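Se me fue la masa madre. Otra vez. La dejé en la nevera en septiembre y me olvidé, así de simple, y cuando abrí el bote olía a quitaesmalte. Tiré la mitad, le di harina Pralar de la integral y agua, y a esperar. 3 días sin una burbuja.
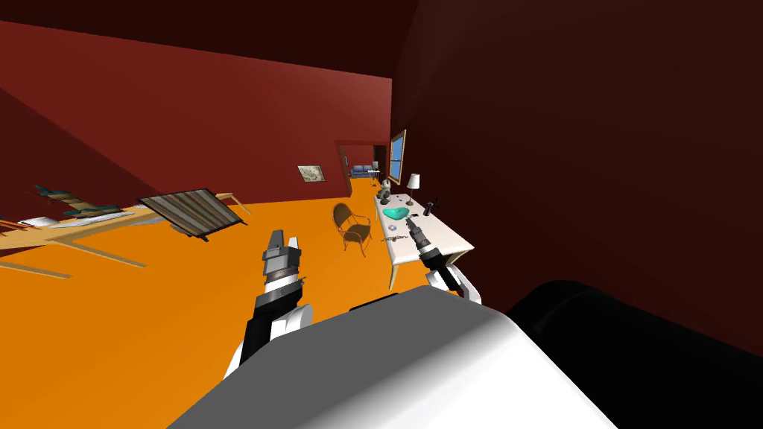 Según una lectora del blog, el problema era la harina y no el frío: con centeno le revive todo en dos tomas, y además tira el agua del grifo porque el cloro le frena el fermento. Pues vale, lo probé. Centeno Urix, 25 gramos por toma, agua reposada de la noche anterior. Al quinto dia subió. Poco, pero subió.

Luego la avaricia, claro — quise hacer pan esa misma tarde con 200 gramos de masa floja. Ladrillo. Rico tostado, eso sí, con aceite y tomate.
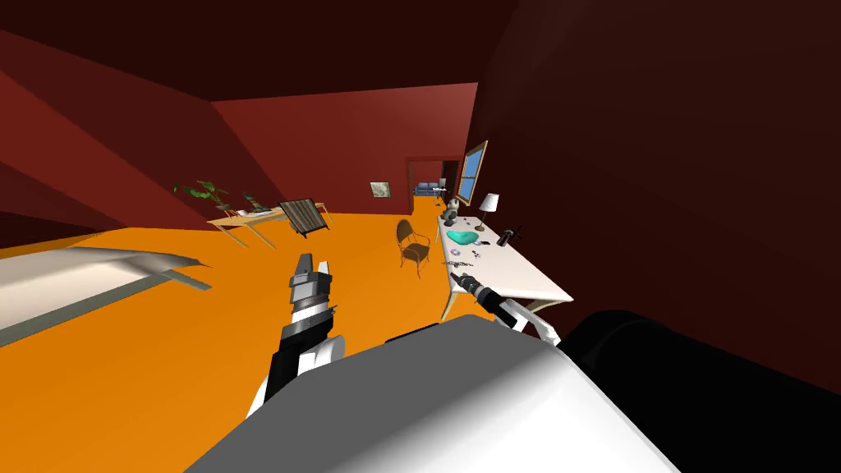

El segundo intento fue otra cosa. Más paciencia, pliegues cada media hora, noche entera en frio. La olla bien caliente antes de meter nada. Corteza decente, miga algo cerrada por abajo, me falta fermentación en bloque, creo. El sábado repito con menos agua y pongo las cantidades, que me las habéis pedido y siempre se me olvida apuntarlas.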